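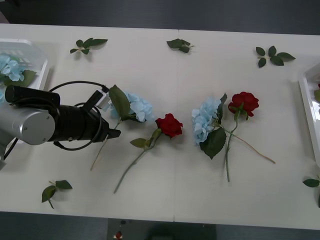 Artificial hydrangeas (pale blue) and roses (red) with loose leaf sprigs on a white table.

Sallier: artificial flower catalogue records, version 3

Sallier is a table of product records for artificial flowers, foliage and fillers, transcribed from printed trade catalogues. There are 2232 records, one per catalogue line. It was put together to compare how sellers name species and colours, and it can also be used for matching old stock codes to current ones. No images are distributed with the table.

Files

records.csv: the main table, UTF-8, comma separated, header in the first row
colours.csv: 251 colour names as printed, each with a broad colour group
species.csv: printed plant names mapped to a genus where one could be assigned
CHANGES.txt: edits since the first version

Fields in records.csv

record_id: integer, stable between versions
source: Oveo or Tisport
page: page number as printed; blank for loose inserts
stock_code: as printed, including spaces and slashes
plant_name: as printed
form: one of stem, spray, bush, head, garland, pick
colour: as printed; join to colours.csv on this field
length_mm: overall length, converted from inches where needed
heads: number of flower heads per item, blank if not given
pack_qty: items per inner pack
notes: free text from the transcriber

Form is the field most likely to cause trouble. Oveo lists a branching hydrangea under stem and Tisport lists the same construction under spray. We kept the seller's term in notes and assigned form by our own rule: a single head on a single stalk is a stem, whatever the number of florets; two or more heads on one stalk is a spray. Branchlets under a hydrangea head carry florets and are not counted as separate stalks. 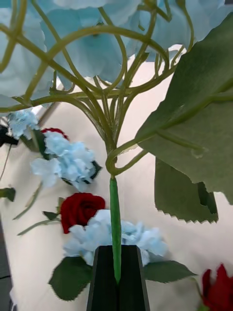 Colour names

Names were not corrected or merged. "Lt blue", "light blue" and "pale blue" are three rows in colours.csv, all in the group blue. Two-tone names take the group of the first colour printed. Names with no obvious colour ("antique", "vintage", "natural") are grouped as other. Red roses have the fewest variant names and blue hydrangeas the most.

Transcription

Onyekachi Ekpo typed the Oveo pages and Quyên Vương the Tisport pages. They then swapped sources and checked 300 records each against the printed page. Errors were mostly in stock_code, where the letter O and zero look alike in the Tisport typeface. All codes containing either character were read again in August.

Known problems

Lengths in the Oveo garland section include the hanging loop; elsewhere they do not.
Pack quantities on Tisport inserts refer to the carton and have been left blank.
Genus is unreliable for fillers sold as "greenery" or "mixed leaf".
Prices were left out of all versions.
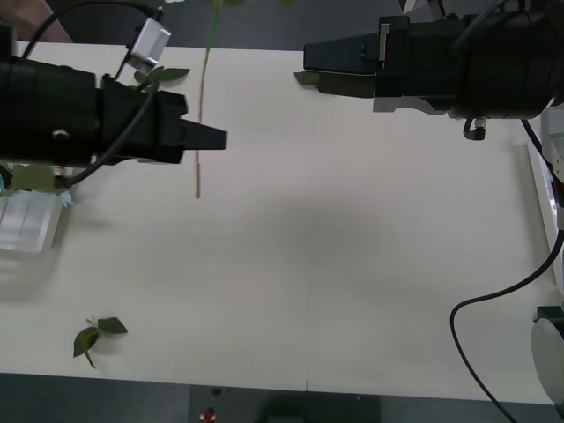
White tabletop, dark grey floor behind.

Loading

Read stock_code as text. Spreadsheet programs will drop leading zeros and turn some Oveo codes into dates.

Citation

Ekpo, O. and Vương, Q. Sallier: artificial flower catalogue records, version 3. Eskildsen, September 5, 2019.

Corrections

Send the record_id, the field and the printed reading to the Eskildsen catalogue desk. A scan of the page helps if the edition differs from ours.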